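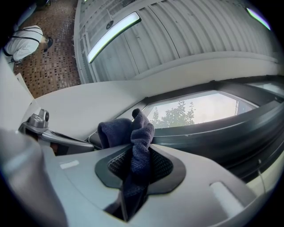 Tidix Project
Progress report to the Ostby Fund
Second reporting period
August 5, 2018

1. Summary

This report covers work on teaching wiping and cloth handling by demonstration, from the end of the last period through the end of June, with a note on what has been done since. We recorded 435 demonstrations with the hand-held gripper and kept all but 57 of them. Training on the kept recordings has started. The arm has not yet been run outside our own workshop, and we are behind the original plan on that item.

2. Work done

Most of the period went to recording. An operator holds the gripper, closes it on a cloth, and does the job the way they would by hand. The camera on the tool records the motion and the view together. We used to teach these tasks by driving the arm from a remote control desk, and we still do for anything heavy. For cloth it was too slow. Operators could not feel when the fabric had bunched up, and they tended to press too hard or not at all.

The recordings were split between two sites. The workshop at Prerneck has fixed lighting and a set of flat test panels. The second site has mixed daylight and strip lights, pale surfaces, and a wide window opening with a thick dark trim. We asked for a site like this in the first proposal because the workshop recordings all looked too much alike. Dark blue terry cloth was used for the main set at both sites. It shows up well against light gray and the gripper pad holds it without slipping. A thinner cloth was tried early on and dropped.

Of the total, 146 demonstrations came from the second site. We had hoped for more. Access was limited to mornings, and two visits were lost to a fault in the tool cable.

3. Problems

The rejected recordings fall into a few groups. The largest is tracking loss, where the software could not work out how the gripper had moved. It happens most when the operator turns quickly toward a bright window and the view washes out. Operators are now told to turn slowly and pause before starting a pass. The next largest group is bad grasps, where the cloth was picked up by one corner and trailed across the surface. The rest were stopped early by the operator.

Curved trim is still difficult. People change their grip on the cloth without thinking about it when they follow a bend, and the tool does not allow that. We have rewritten the instructions so that a curved edge is done in short strokes, with the cloth set down between them if needed. This makes each demonstration longer.

The spare gripper from D'Souza arrived late and with the wrong pads. Replacement pads have been fitted and it is now in use.

4. Training and first tests

A first model was trained on workshop data only. It wiped a flat panel well enough to be worth continuing, but it lost the cloth when started from an unfamiliar position. A second model, using both sites, is being trained now. We will report results for the two side by side, on the same panels and with the same starting positions.

5. Budget

Spending is within the approved total. The tool cable repair and the pads were paid from the equipment line. We ask to move the unspent part of the travel line to operator hours, and a separate form for this is attached.

6. Next period

We plan 10 more visits to the second site, most of them for edges and corners. The arm will be tested there once the second model has passed the workshop checks. If it does not pass by the middle of the period, we will write to the fund with a revised schedule.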